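The table that came with the apartment

When I signed for this place the landlord's list of included furnishings ran to one line: table, large. It did not say how large. It did not say the table would be the first thing you met on coming in, like a customs officer, or that every other thing I owned would have to be arranged in deference to it. I have lived in Novstead for three years now and I still walk around it sideways on my way to the bathroom.

I mention this because for most of that time I could not have told you what color it was. I knew there was a table under there in the way one knows there is rock under a city. What I saw when I looked at it was the mail, then the things on the mail, then a folding umbrella with one working side, then the sewing box I inherited and have opened twice, both times for the scissors.

My friend Xuân Vi came for dinner in the fall and we ate on the couch with our plates on our knees. She asked, very politely, whether the table was for something. I said it was for projects. She asked which ones. I got up to see about the rice.

The projects, for the record, were these. A jigsaw puzzle of a harbor, 2,002 pieces, which is 2 more than anyone needs and I suspect a boast. A lamp I was rewiring. A set of curtains I was hemming by hand because I had told people at work that I could. And the taxes, which are a project in the sense that weather is.

The puzzle had been given to me by Tài Mạch, who finishes these things on long weekends and then takes them apart again, a habit I find slightly chilling. I had done the border and one boat. I had been living with one boat since before the last rent increase. You'd be surprised how attached you get. When I finally swept the harbor back into its box I kept the boat in one piece and slid it into an envelope, and the envelope is in a drawer now, and I expect to find it in ten years and be baffled.

What got me moving was not shame, which I have in good supply and which has never cleared a table yet. It was that the curtains needed to be laid out flat to finish the hem, and there was no flat. I tried the bed. The bed is soft and has opinions. I tried the floor, and pinned one curtain to the rug with great care, and then had to unpin it and the rug.

So in February I took everything off. I will spare you the method, as there wasn't one. I used a laundry basket, a suitcase and the bathtub. The bathtub was for "things I will deal with tonight," a label which concentrated the mind wonderfully by about the second morning without a bath. Out of the pile came 35 dollars in cash, inside a birthday card I had apparently read without opening fully (thank you, Aunt Ivana, the thank-you note is late by a margin I would prefer not to work out). Also the instruction booklet for a Gindance steam iron. I don't own a Gindance steam iron. I have never owned one. I kept the booklet for a week in case the iron turned up.

Then I washed it. The table, I mean. It needed three goes. The first one mostly moved things around, the second took off a ring I had been blaming on the previous tenant, and after the third I stood there with the cloth in my hand and discovered that I own, or rather have the use of, a pale table. Cream, I'd call it. I had been describing it to people as brown.

The curtains got hemmed. It took four evenings and a podcast about shipwrecks, and the hems are straight if you stand where I tell you to stand. Nhi Võ, who sews properly, ran the bottom edge through her fingers and said "Well, it's up," and I have decided to take that as praise.

The taxes moved to the kitchen counter, where there is less room for them to spread and where they get splashed, and I did them in an afternoon out of sheer irritation. The lamp I gave away unrewired, with a full confession taped to the base.

There was a bad stretch after that, when I was so pleased with the table that I wouldn't use it. I ate standing up at the counter next to the taxes. I put a coffee cup down on it once and picked it straight back up again, like somebody in a museum who has just seen the guard. Bình Đoàn came by to return a drill and set it on the table without a thought, and I moved it to a chair while he was still talking. He looked at the chair and he looked at me. He said that in his house tables were for putting things on. I said that was how it started.

We came to an arrangement, the table and I. Things may be on it if a person is also there, using them. When the person gets up, the things go too. It's the rule they have for children in swimming pools. I have broken it for one overnight pie and one jar of pens, and the pens had to go when I noticed a receipt had come to keep them company. 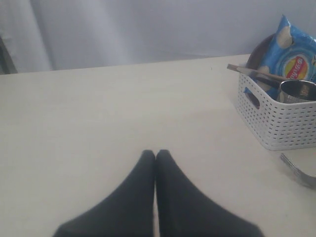 Novstead, February

Pale table, gray cloth hanging behind it, and all that surface going back and back. I had honestly forgotten it had a far edge. There are a few specks on it still, and one small dark mark toward the back that I have decided to regard as part of the table's character, having already regarded it with a sponge.

People ask what I'm going to do with all the space, as though I'd bought land. Xuân Vi thinks a dinner, a real one with chairs. I have two chairs and a stool that pinches. Tài Mạch has offered me another puzzle, 700 pieces this time, "to build your confidence." I told him I'd think about it, and then I went home and measured, and it would fit with room for a plate on either side. I haven't said yes.

The suitcase I have not unpacked. It's under the bed with the last of the pile in it, and the zipper is holding. If anyone in the building is missing a Gindance steam iron, I can tell you how to descale it.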